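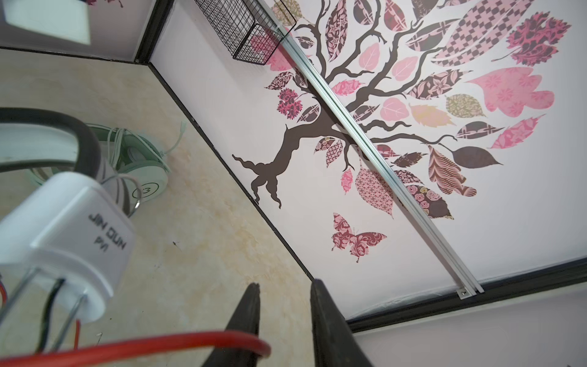
Wrist view from the Atstead cell: gripper fingers, white cylinder and cable on the work surface.

Gripper fault at Atstead: what we found and what changes now

The wire-handling cell at Atstead was out of use for most of a week in May after the gripper closed on a live supply cable. No one was hurt. The cable jacket was cut through to the conductor, the breaker tripped, and the arm stopped where it was. This item covers what happened and the changes that apply at all Nesirano sites, so please read it even if you never work with that cell.

On Tuesday morning the arm was running the usual pick routine: find a loose part on the panel, lift it, set it in the tray. Radek Tóth was at the desk with the door of the enclosure shut. On the ninth pick the wrist camera lost its match on the part and the software fell back to the last position it had stored. That position was from the previous setup. A supply cable had been rerouted across the panel the evening before, and it now ran through the spot where the fingers came down.

The fingers should have stopped when they met resistance. The force limit for that routine is 70 newtons. When Meenakshi Salian pulled the log she found it set to 600, a value left over from a press-fit test and saved into the shared profile by mistake. The gripper did what the profile told it to do.

So there were three separate problems. The fallback used an old position without asking anyone. The force limit was wrong and the start screen does not show it. And a powered cable was lying inside the reach of the arm, which our own site rules already say it should not be.

The third one deserves more attention than it has had. Panels fill up. A spool gets left out, a cable takes the short way over, and after a few days it looks normal. Mutua Biwott went through the other cells later that week and found cables inside the working area at Trurton as well. Those have been moved.

The damaged cable has been replaced, not taped. The fingers were taken off and checked, and one tip had a burn mark, so both were changed as a pair. Ľubica Polák ran the cell for 875 cycles at low speed with the supply isolated from the panel before signing it back into use. There was one missed pick in that run and the arm stopped and waited, as it now should.

Changes in force now:

If the wrist camera loses its match, the arm stops and holds. The stored-position fallback has been switched off in all profiles. Do not switch it back on to finish a batch.

Force limits are locked in the shared profiles. If you need a higher limit for a test, make a copy under your own name and delete it when the test is over.

Before the first run of a shift, look at the panel through the wrist camera with the arm in its home position, then walk to the enclosure and look at it directly. The camera sits close to the fingers and there is a lot it does not cover.

Powered cables go behind the panel or in the clips along the edge. Spools and spare parts go back on the shelf, including the ones you plan to use again after lunch.

One thing is still open. The start screen ought to show the force limit next to the routine name, and we have asked Gavrilă, who wrote the interface for us, for a date. Until that is in, read the limit from the profile page and write it on the shift sheet. Janka Baláž has added a column for it.

If you have seen the fallback kick in on your own cell in the past few months, tell Meenakshi, even if nothing came of it. She is trying to work out how often it happened, and the older logs only keep the last 9 events before they overwrite. Shift sheets and rough notes are fine.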